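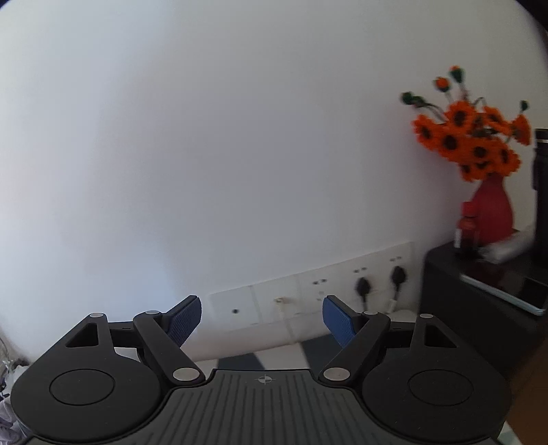 Wihongi Hall to reopen in August with a full season of community theatre

The Bedadbridge Players are coming home! After three years of rehearsing in church basements, school gyms and one very patient curling club, the company will return to Wihongi Hall this August with a new season, a new workshop program and a stage that no longer slopes toward the exit.

The season opens with Stundby, a new full-length play set in a fishing village over one long winter. The script began as a short piece read aloud at our spring writers' night, and people kept asking what happened to the lighthouse family. Now they'll find out. The play has a cast of locals aged from nine to well past retirement, live fiddle and accordion, and a storm in the second act that our sound crew has been building out of sheet metal, dried peas and a borrowed bass drum.

Getting back into the hall has been a long road. The roof was replaced first, then the wiring, and then the dressing rooms, which had not been touched since the days when the building doubled as a dance hall. The old maple floor in the foyer has been sanded and kept. So has the ticket window, with its brass grille and its slightly crooked shelf. The seats are new to us, though they come from a cinema that was closing, and they are a good deal kinder on the back than the stacking chairs our regulars will remember.

The auditorium now holds 100 people, with step-free entry from the parking lot and spaces for wheelchairs in the front row and at the back. There is a hearing loop throughout. The washrooms have been rebuilt on the ground floor, so the intermission climb up the back stairs is over.

Food and coffee at every performance will come from Bakero, the bakery across the street, which kept us in day-old buns all through the renovation. They are planning a cardamom twist for opening night and a soup-and-roll supper before the evening shows. Supper is served from 5:30 p.m. in the foyer and can be added when you book your seat. The matinee crowd gets tea and date squares.

Stundby will be followed in the fall by an evening of one-act comedies, chosen from scripts sent in by writers across the district. We read 80 of them over the winter, many out loud, and had a marvellous time doing it. The three finalists range from a quarrel over a hedge to a wedding where the cake arrives before the groom has been told the date. Each will be directed by someone who has never directed for us before, with an experienced hand sitting beside them.

In December, the children's company takes over with a pantomime. Costumes are already underway, and we are short of green velvet and large buttons. If you have either in a closet somewhere, please bring them to the stage door on a rehearsal evening.

The new workshop program starts in September in the upstairs studio. There will be classes in stagecraft, voice, playwriting and costume sewing, along with a daytime play-reading group for anyone who likes a good script and a comfortable chair. No experience is needed for any of them. Fees are on a pay-what-you-can basis, and teenagers come free to the stagecraft sessions, where they will learn to hang a light, run a cue sheet and paint a flat so that it looks like brick from the tenth row.

The Players have been putting on shows in Bedadbridge for generations, and some of this season's cast have grandparents in the programs framed on the foyer wall. It means a great deal to be back under those frames. We would love to see the old faces, and just as much to see people who have walked past the hall for years and never been inside.

Tickets for Stundby go on sale in July at the ticket window and at the counter in Bakero. Seats are unreserved. Doors open half an hour before curtain.

Media wishing to attend the dress rehearsal or speak with members of the company are asked to leave a message at the Wihongi Hall office.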